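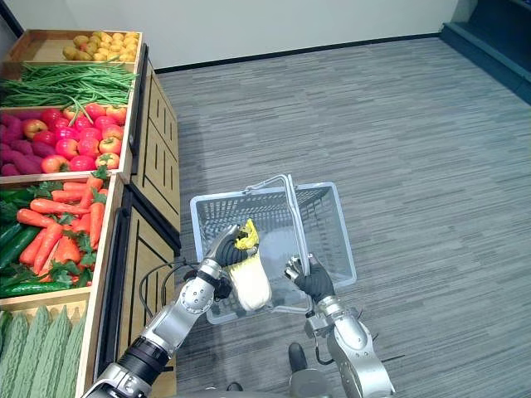
PIMMONT, November 8, 2020. Udwood today released Nido 13, the new version of its planning software for two-armed robots. The update is free to current license holders.

Nido 13 plans both arms as a single problem. When one hand holds a shopping basket and the other brings over a cabbage, the planner treats the basket as a moving target and adjusts both paths together. Earlier versions planned each arm separately and then checked for collisions.
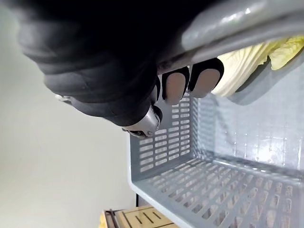

Grasp planning has also changed. Users can now mark rims and handles on an object model as preferred contact areas, and set a grip force limit for each one. The object library that ships with Nido has grown from 500 models to 900, with most of the additions in fresh produce and store containers.

The release includes an updated simulator and a log viewer that plays back planned and measured arm motion side by side. Projects saved in Nido 12 open without conversion.

Support for the Wuisan controller will follow in January. Udwood develops motion planning and perception software and is based in Pimmont.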